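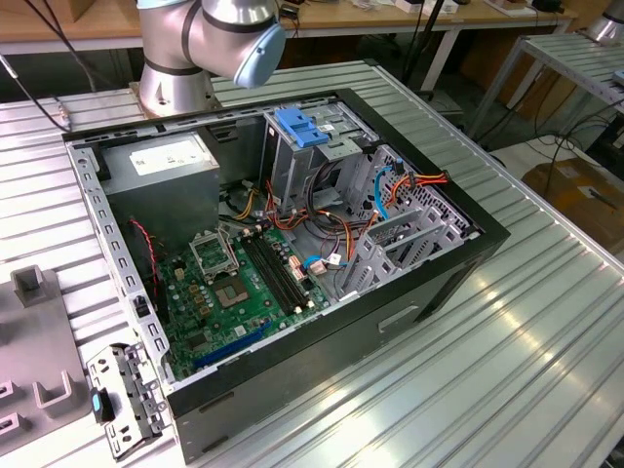

3.2 Why owners kept or gave up their desktop computers

The household survey in Selenville asked people what they did with a desktop computer once it had stopped meeting their needs. We had expected price to decide the matter. In the 83 interviews we carried out, price came up often, but storage space and the fear of losing files came up more.

Most owners did not make a single decision. A machine was first moved from the living room to a bedroom, then to a cupboard or a garage, and it might stay there for years. Sang Vi, who coded the interviews, called this stage "parking". Parked machines were rarely switched on. Their owners still described them as working, and several were surprised when asked the last time they had checked. One man in the Quan district had kept three towers under the stairs and could say which one held his late brother's letters, though he no longer had a monitor to read them on.

Repair was considered by fewer households than we had assumed. Those who had opened a case before were far more likely to think of it, even if all they had done was add memory or clean out a fan. People who had never removed a side panel tended to describe the inside of the computer as a single thing that had either failed or not. For them, a fault in the power supply and a fault in the processor were the same event. Figure 4 shows a tower opened on a work table, with the power supply in place and the processor socket empty; the parts can be told apart at a glance once the panel is off, but few of our respondents had seen a machine in that state.

The two repair shops in the town, Stakon and Skirnis, gave a similar account. Both said that customers asked first whether the job was worth doing and only afterwards what was wrong. Skirnis charged a fixed fee to look at a machine and took it off the bill if the work went ahead. Stakon charged nothing to look, and had a longer queue. In November the wait there was 21 days, and up to 10 machines were left unclaimed at the end of the month.

Disposal was the least common outcome. The town's collection point is open on weekday mornings only, and people in full-time work said they could not get to it. Jitaru's earlier study of rural districts reported the same problem with opening hours, although the distances there were much greater.

Figure 4. Desktop tower lying on its side with the side panel removed. The socket bracket on the motherboard is open.

We return to the question of stored files in Section 3.3, where the answers are broken down by age of the owner and by type of housing.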